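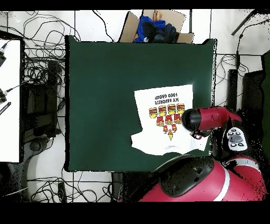
3.2 Cell Setup and Upkeep

We built the folding cell around a single red and black arm, and we are delighted with how much a plain setup can do. The work surface is a flat sheet of dark green cloth. Green was the third color we tried, and it was the clear winner: a white T-shirt stands out against it so strongly that our segmentation code, Vullent, needed almost no tuning. Clothes come from an open cardboard box placed past the far edge of the cloth, opposite the operator's usual spot.

Keeping the cell healthy takes a short routine, written by Itziar Ortuño and followed before every block of 16 trials. The cloth is pulled tight and brushed, the joints are sent to their home pose, and the fingers are closed on a strip of felt to check that the tips meet evenly. We then run two test grasps on a shirt with a bold print. Bold prints are wonderful for this job! A line of block letters or a row of cartoon burgers gives the eye something to measure against, and a small shift in the fabric shows up right away.

Figure 4. Test grasp on a printed T-shirt, with both fingertips at the fabric.

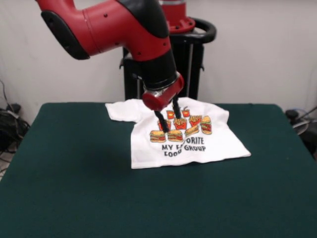

The approach angle matters more than we expected. With the fingers coming down slightly spread, the lower tip speed of 8 mm/s let us pinch a single layer of cotton far more often than our first settings did. Most of the gain came from resetting the tool offset after each finger change, a step we had been skipping. The offset is now stored in Desside, our cell log, next to the date of the last change, and the controller will not start a block until the entry is filled in.

Finger pads wear quickly on cotton. We swap them after 19 blocks, or sooner if the felt check fails twice in a row. A swap takes two screws and one hex key, and the offset reset adds a few minutes. Cable care is simpler: we look over the connectors at the start of each week and reseat any that have worked free. Section 3.3 describes the grasp planner that runs on top of this setup.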